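Datonley Readers > Romance > Series Talk

Multi-POV trilogies: does the third narrator always win?

quillandcocoa
I finished the last Rorberg book at two in the morning on a work night and I need to talk to somebody!! Quick background for anyone who hasn't read them: three books, one marriage falling apart and getting put back together, and each book has a different narrator. Book one is the wife, book two is the husband, book three is the friend who has loved them both since college. And the friend's book is SO much better. He's funny, he's bitter, he notices everything. I went straight back to chapter one of the first book just to see what he was doing in the background.

So does this happen in other series? Is the last voice always the best one?

marginalia_mo
Yes for Rorberg, no in general. The last narrator has an unfair advantage. By then you know the house, the lake, the awful brother, so the author can skip the setup and get right to the hurting.

tallgrass77
I'm going to be the grump. I thought book three was the weakest. He spends 2,000 words on a train platform deciding whether to get on the train, and we already know from book two that he gets on the train.

quillandcocoa
The train platform is the best part!!! You know he gets on, but you don't know what it cost him. I read it twice.

tallgrass77
I read it once and skimmed. We can still be friends.

pagesbypearlight
Jumping in because I did a full reread last weekend, all three, close to 700 pages in my editions (small print, my poor eyes). I was on the couch with snacks and a blanket and didn't answer my phone. I went in thinking I was team wife and came out team everybody. Her book reads so differently once you know what the other two are hiding from her — the dinner party chapter made me put the book down and walk around the kitchen. 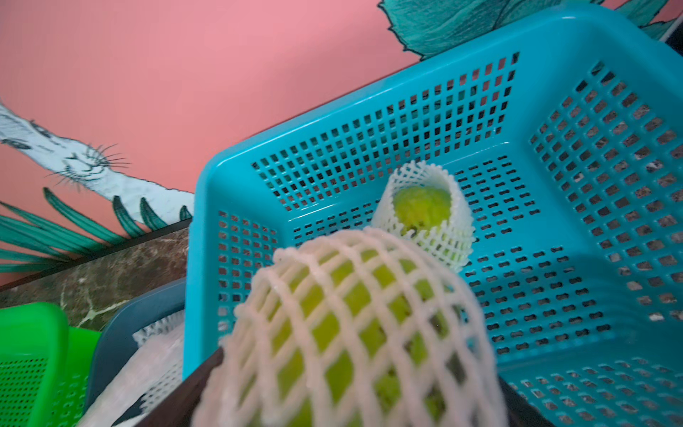

Reread fuel, still in its little foam sweater.

What I noticed this time is that the husband is the only one who never lies to the reader. He lies to everyone else, constantly, but never to us. I missed that completely the first time.

marginalia_mo
Oh, that's good. Does that hold up in the letter chapter, though? He tells us he burned it.

pagesbypearlight
He says he "put it in the stove." He never says he lit the stove! I yelled.

marginalia_mo
I hate that you're right. Going to get my copy.

sundaybinder
Has anyone here read the Jovatthorpe duet? Only 2 books, same idea, and there I'd say the first narrator wins easily. She's a retired smuggler running an inn and her voice is so dry. Then book two hands everything to the prince she's hiding, and he's sweet, but he describes her hair a lot.

tallgrass77
Seconding Jovatthorpe. The inn book is a five-star for me and I give those out maybe once a year. Book two is fine if you like hair.

quillandcocoa
Adding both to my list, hair and all. Is it steamy or closed door?

sundaybinder
Closed door in the first, door wide open in the second. The Salameh reissue has both in one volume plus a short epilogue from the stable boy, so technically there IS a third narrator, and he's wonderful, which might prove your point.

quillandcocoa
HA. Ordering it Monday when I get paid. I'll come back and report on the stable boy.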